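**2023-08-21. Notes on the Plosa gripper-width estimator, as a thread.**

**1/** I've spent the past while rewriting the part of Plosa that works out how far apart the fingers are from the wrist camera alone. No encoder, no markers. Posting the details because a few people asked what changed between the May release and the current branch.

**2/** The old version looked for coloured pixels in two fixed boxes, left and right, and took the inner edge of each blob. Quick to write and fine on a plain bench. Our fingers have magenta wedges, so a simple hue range did most of the job.

**3/** It fell over when other things with a similar colour came near the fingertip. The two blobs merged, the edge jumped outwards or inwards, and the width came out wrong while still looking plausible. A value that looks sensible and isn't is worse than a dropout, as the planner happily uses it.

**4/** A view of the sort that used to upset it. The bottle behind the right fingertip has magenta on its label, close to the wedge colour. The pinkish cup behind the left finger is paler, but under warm light it drifts into the hue range too.
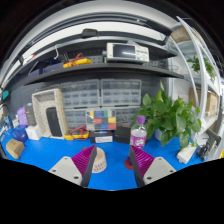

### What the new version does

**5/** Step one is a mask of where the fingers can possibly be. They only slide along one path in the camera view, so I sweep that path once at calibration and store it. Anything outside the swept area is thrown away before colour is looked at.

**6/** Step two matches the ribs. The wedges are ribbed, and the rib spacing in the image changes very little over the stroke. I run a small correlation along the sweep path and keep the best peak. Flat coloured areas score low, however close the hue is.

**7/** Step three uses the screw holes in the plates as a check. If the rib match says the plate is at position x, the holes have to turn up at a known offset from x. If they don't, the result is marked as unsure and the last good value is held.

**8/** Held values expire after 12 samples. After that the node publishes "unknown" and Elov (the planner) stops closing until it gets a real reading. I had this much longer at first and it hid bugs.

### Numbers

**9/** Test set is 1,353 labelled stills from our own benches, picked by hand to be awkward. I labelled both finger edges in each. It took ages and I wouldn't call the labels perfect, mainly where the wedge edge is blurred.

**10/** Old version: plenty of bad widths in the set, nearly all from merged blobs. New version: 2 bad widths that were published as good. Both have strong glare on one plate, where a highlight was taken for a screw hole.

**11/** The cost is speed. The correlation is the slow part. I limited the search to a short window either side of the previous position, with a full sweep only when confidence drops. That brought it back inside the budget on the small board.

### Things I tried and dropped

**12/** A learned segmenter, trained on 1,000 of our images. Good masks, but it needed retraining each time we changed the finger shape, and we change the finger shape a lot. May come back to it when the hardware settles.

**13/** Using the gap between the dark contact strips directly. Works on a bright bench. As soon as the background between the fingers is dark, the inner edge goes missing. It's still in the code behind a flag, off by default.

### If you want to use it

**14/** Calibration is now one command: `plosa calibrate --sweep`. Open and close the fingers slowly over a plain surface and it writes the mask and the rib template. Redo it if you move the camera or swap a finger.

**15/** The config key `hue_range` is gone. If it's still in your file, the node refuses to start and prints the line number. Dursun users need to update the bridge as well, or the "unknown" state gets read as zero width. Please don't skip that one.

**16/** Open issue: lens correction near the image edge. At full opening the wedges sit where the distortion is strongest and the widths read slightly wide. I have a fix on a branch called `relley-edge`, not merged, tests still failing on one camera.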